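Folding on a Soft Surface: A Conversation with Nidia Lozano

Nidia Lozano has worked in garment care for 13 years, the last seven of them at Khalaf, where she writes the handling instructions that go out with household linens and light clothing. Her current work concerns the stage after drying, when clothes are sorted, folded and put away. We spoke on 2026-08-03.

Most folding guides assume a table. Lozano's do not. In the homes she visited for the Hirkier laundry handbook, the usual work surface was a bed, often with a blanket still on it.

"A table gives you a flat reference and low friction," she said. "A bed gives you neither. The cloth sinks where you press, and a long pile holds the underside while you pull the top. You get a fold line that is two inches off from where you put it."

The effect is strongest with thin, smooth fabric. A heavy towel settles under its own weight and stays where it is placed. A light shirt takes the shape of whatever lies under it, including the edge of a blanket.

"People try to smooth it with the flat of the hand, from the middle out," she said. "On a plush blanket that moves the blanket too. I tell them to lift the garment by two points, let it hang, and lay it down again. Lifting resets it. Rubbing does not."

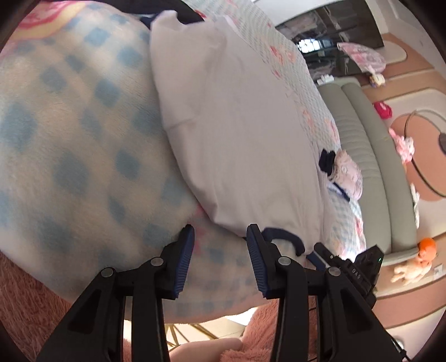 A white garment with navy trim, laid over a plush blanket on a bed.

Where to take hold is the next question. Lozano prefers a seam or a bound edge to open fabric, as the extra layers resist stretching and are easier to find by touch. Contrast trim helps for a plain reason.

"White on white is slow work. If there is a dark band, you can see which way the piece is turned before you pick it up. I would sort those first."

She is less patient with gathered corners. A corner that has doubled under itself will be folded into the stack unless it is opened first, and the crease sets within hours under the weight of other clothes. Her instruction for Grasen, revised in April, puts the corner check ahead of the first fold. An earlier version had it last.

"That was my mistake," she said. "By then you have three layers and you will not go back in."

Small items get a short section of their own. Pouches, socks and anything with ruffles should be set to one side of the bed before the large pieces are spread. Ruffled edges are laid flat and never stacked under anything heavy.

Asked whether the blanket should simply be removed, Lozano was cautious. A quilted cover is firmer and would be her choice, but stripping the bed adds a step that most people skip. The Jinum draft therefore allows for either surface and changes only the order of folds: on a blanket, the long fold comes first and the sleeves are turned in afterward.

"The long fold gives you a stiffer piece," she said. "After that the surface matters less."

The draft is still in review. The section on fitted sheets has not been written.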